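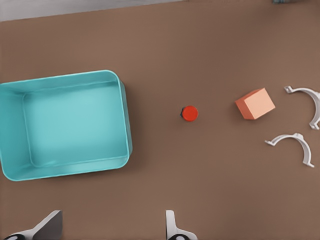
Chapter 4
The Long Middle: How Daily Serials Keep Going

Most stories are built to end. The writer of a mystery knows, or had better know, who did it. The writer of a daily television serial has a different problem, and it arrives every weekday morning with the coffee. The story has to move, people have to feel that it moved, and at the end of the hour there must be as much story left as there was at the start. It is a little like being paid to empty a bathtub while someone checks that the water level never drops.

In Chapter 3 we looked at the weekly drama, where a season gives the writers a shape to push against. The daily serial has no such wall. A show that has been on for 23 years may have outlived its first producers, its first sponsor, and several actors whose characters are still very much alive and now played by someone taller. What it has is a town, a few families who really should have moved away from one another, and a supply of secrets.

We will follow one serial through the chapter. Clivik, set in a river town of the same name, is built on the feud between the Kestley family, who own the bank, and the Unnithan family, who own nearly everything the bank would like to. Its head writer during the period we study was Annapurna Salian. Her outlines survive in unusually good order, including the ones she crossed out, and we have leaned on the crossed-out ones heavily. People are more honest in a draft they don't expect to use.

4.1 The secret and its shelf life

Every serial runs on the gap between what the audience knows and what the characters know. When Marguerite Kestley returns to town under her sister's name, we are told at once. Her husband is told 60 episodes later, at a christening. A student coming to this from film will want to ask why he didn't recognize his own wife. It is a fair question, and Salian's notes show that she asked it too, then wrote "bad light?" in the margin and went on with the wedding scene.

The delay is the story. Each character who learns the secret makes a new pair of people who can stand in a kitchen and talk about it, and each character who hasn't learned it can walk in on them. A secret known to one person gives a writer very little to do. A secret known to five people, two of whom aren't speaking, can last until May.

It can also go stale. Viewers will wait a long time for a reveal, but they notice when a door has been opened and closed on the same half sentence once too often. Salian kept a rule of thumb for this: somebody had to learn something every week, even if it was the wrong person and the wrong thing.

4.2 Couples, and what to do with them once they're happy

The usual view is that a happy couple is the death of a storyline. The Clivik outlines tell a messier story. Rafe Unnithan and Della Kestley were married for 300 episodes, and for most of that stretch they were the part of the show that viewers wrote in about. What kept them going was that their marriage was always in the way of someone else's plan. They didn't need trouble of their own - it was delivered.

The trouble came when a new network executive, Ilango Achari, asked for the pair to be "tested." Over 27 episodes Rafe lost his memory, found it, and fell for the nurse who had been looking after him in between. Achari later called the plot a success. Salian's copy of the outline has a coffee ring on it and, on the last page, the word "fine" underlined twice. Readers may weigh the two sources as they like.

4.3 Returning from the dead

No serious study of the form can avoid this topic, though several have tried. Death in a daily serial is best understood as a contract status. A character who dies on screen, in a bed, with a doctor present, has a fair chance of staying dead. One who goes off a bridge in a car is on vacation. The writers' room at Clivik called the second kind a "Stodus," after Captain Stodus, who was lost at sea three times and came back from the last trip with a twin.

We take up the mechanics of the return in section 4.6, along with the related matter of the evil double. For now, note only that a return costs the show something. Every funeral that is taken back makes the next one harder to cry at.

Before you read on

Choose a daily serial you have never watched and follow it for five episodes in a row. Keep two lists as you go, one of what the audience knows and one of what each main character knows. Don't look up the backstory. By the fourth episode you will probably find that you have it anyway, as someone will have explained it to a relative who was there at the time.

Bring both lists to the discussion of section 4.4, which deals with recaps.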